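Week 4: comparing fingers on the wrist camera

OK, so last time we got the arm moving, and this week we finally get to be picky about grippers! You'll try two finger sets, the Fero and the Joncombe, and run both from the same Prurkeo controller so the comparison is fair.

Start with the view from the wrist camera before you grab a single thing. I care a lot about how much table the finger hides. Pale fingers like the one below also go soft along the edge when there's a bright window behind the work, and that makes it hard to judge where the tip ends (I've missed plenty of easy grasps that way).

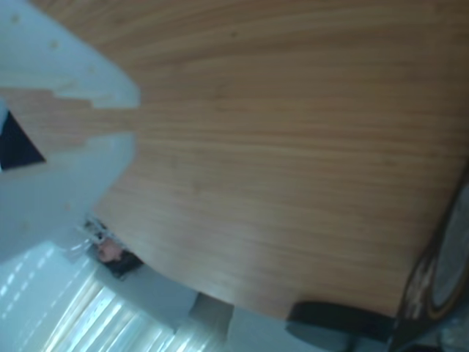 Máté Tóth wrote in the margin of my draft that I'm too hard on the fingers, and that half of my complaints go away if you lock the exposure first and leave it alone. Fair enough, I tried it and he has a point. So lock it, then switch fingers.

What to hand in:

5 grasps per finger set, same object, same start pose
Speed limit at 300 on the controller page, please don't touch it
One saved view per set, taken before the first grasp
A few lines on which set you'd pick and why

If your fingers don't close evenly, redo the zero from page 2 of the Górecki sheet. And bring your notes next time, we're going to argue about cameras.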